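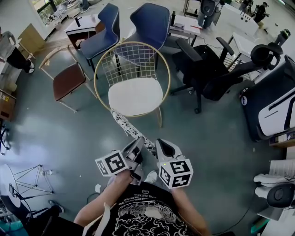

Ketsara meint, ich solle mit der Matte noch nicht aufhören, zwei Wochen seien für einen verspannten Nacken gar nichts, und ich läge außerdem falsch drauf. Das Kissen gehöre weiter unter den Hals, bis die Schultern auf dem Boden aufliegen. So hat sie es mir gestern am Telefon erklärt, während ich Kartoffeln geschält habe.

Lesezeit: 3 Minuten

Also heute Abend noch einmal. Handtuch auf den Teppich, die Trenimell darauf, das kleine Kissen so weit nach unten geschoben, wie es ging. T-Shirt angelassen. Ohne Stoff dazwischen halte ich es immer noch keine Minute aus. Mit Stoff sind die ersten drei Minuten unangenehm, dann wird es warm im Rücken, und ab da könnte ich fast einschlafen. Der Wecker stand auf zwanzig Minuten, nach siebzehn bin ich aufgestanden, das Telefon hat geklingelt.

Danach Kopf drehen: nach links geht gut, nach rechts zieht es wie gehabt bis ins Schulterblatt. Beim Rückwärtsfahren aus der Einfahrt merke ich das am meisten. Morgens ist es schlimmer als abends, was mir eher für das Kopfkissen als Schuldigen spricht als für den Schreibtisch. Das alte ist von Cocco und bestimmt neun Jahre alt. In der Mitte ist es platt.

Bestellt habe ich die Matte im November, nach viel zu langem Lesen. Bei der Trenimell standen 1086 Bewertungen, bei der von Semby 1510, und ich habe an dem Abend vermutlich achtzig davon gelesen. Geholfen hat mir das wenig. Die einen schlafen seitdem durch, die anderen haben sie nach einem Versuch in den Keller gelegt. Genommen habe ich die Trenimell, die ist etwas breiter und der Bezug lässt sich abziehen. Gewaschen habe ich ihn noch nicht. Laut Zettel nur von Hand und ohne Weichspüler.

Zwei der kleinen Plastikrosetten haben sich am Rand schon gelöst. Ich habe sie in die Schublade zu den Knöpfen gelegt und will sie mit Sekundenkleber wieder festmachen, wenn ich welchen finde.

In der Praxis war ich wegen des Nackens auch. Ich bekam 4 Termine Krankengymnastik verschrieben, davon habe ich 2 hinter mir. Die Übung mit dem Kinn, das man nach hinten schiebt, als hätte man ein Doppelkinn, mache ich jetzt im Büro, wenn die Tür zu ist. Zehnmal, dann Pause. Auf die Frage nach der Matte kam nur: schaden wird sie nicht, aber ersetzen wird sie die Übungen auch nicht. Auf offene oder gereizte Haut soll ich mich damit nicht legen.

Morgen: Matte schon nach dem Abendessen, damit es nicht wieder elf wird. Und ein flacheres Kissen aus dem Gästezimmer probieren, bevor ich Geld für ein neues ausgebe.

Nachtrag, 23:40 Uhr. Rücken immer noch warm. Rechts zieht es weiter.

3 Kommentare

A-yeong Choo
Bei mir lag es wirklich am Kopfkissen. Ich habe jetzt eins von Moludska, bei dem man Schichten herausnehmen kann, und nach einer Woche war das Ziehen am Morgen weg. Die Matte benutze ich trotzdem, aber nur für die Füße.

Ketsara Phuthong
Siebzehn Minuten sind keine zwanzig. Telefon ausmachen!

nackensteif
Heißkleber hält bei den Rosetten besser als Sekundenkleber, der wird auf dem Stoff hart und bricht. Bei mir sitzen sie seit dem Frühjahr fest.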